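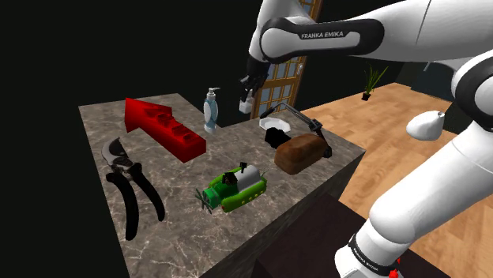
Review: the Pliker cell planner, after one budget round

Posted 2021-02-06

We build small pick-and-place stations for product testing, and most of the money goes before a single part is moved. Last fall I got tired of explaining our numbers from a spreadsheet and paid for Pliker, a planning tool that lets you put an arm, a table and a pile of objects in a simulated room and keep a parts budget next to it. The render at the top of the page has a Franka Emika arm over a marble-look table, with shears, a loaf of bread, a soap dispenser, a toy airplane and a few other things on it, and something small and white in the gripper.

I used it to plan one bench station for our shop in Brondinwood. These are my notes on whether it's worth buying.

What it costs

The license is 500 dollars a year for one seat. A second seat is the same price again, with no discount, so Boglárka Simon and I share one login on one workstation. The 19-dollar monthly plan looks cheap but it won't export the budget sheet, and the budget sheet is the reason to have it. Skip that plan.

You also need a decent graphics card. Our old desktop opened the room and then sat there. I set aside 2000 dollars for a new machine and spent nearly all of it. The sales page mentions this in small type near the bottom. Put it in your request from the start, or you will be going back for more money in December like I did.

Layout

Layout is the strong part. You set the size of the table, drop the arm where you want it and move the objects by hand. Mixed objects are a good way to test a plan. A plate, a loaf and a bottle with a pump on top are three different gripping problems, and a desk lamp arching over the loaf is one more thing the arm has to stay clear of. I had planned on a smaller table and changed my mind after an afternoon of moving things around on screen. That was before we ordered anything, so the change cost us nothing.

Doors and furniture can go in the room too. I'd recommend adding them. Our first layout had the operator's stool where the door swings.

Budget sheet

Every item you place can carry a price, a supplier and a lead time. The totals are correct and the export opens cleanly in a normal spreadsheet. You can mark a line as "quoted" or "guess", and the sheet adds up the two groups separately. Tuấn Hồ signs off on our equipment, and he went straight to the guess column.

It does not handle shipping, installation or training. There are no lines for them and you can't add your own categories, only rename the ones that are there. I renamed "Lighting" to "Freight" and moved on. Spare gripper fingers also have no obvious home. We put ours under "Fixtures".

Compared with Kaleck

I tried the Kaleck planner for two weeks first. Its menus are easier and it ran fine on the old desktop. The objects are all plain boxes and cylinders, though, and the price list has to be kept somewhere else. For boxed goods on a conveyor I would take Kaleck and save the money.

Support

I wrote to support twice. The question about the export got a useful answer the next morning. The one about moving the license to the new machine took nine days – too long when the old one is already wiped.

Who should buy it

If you are planning one station and already know which arm and table you want, a tape measure and a spreadsheet will do. If you still have to choose the table size and arm position and then defend the cost to someone, Pliker earns its price in the first round. We renewed for a year. The next job is a second bench at our Pennington site, and I have already started that layout from a copy of the first.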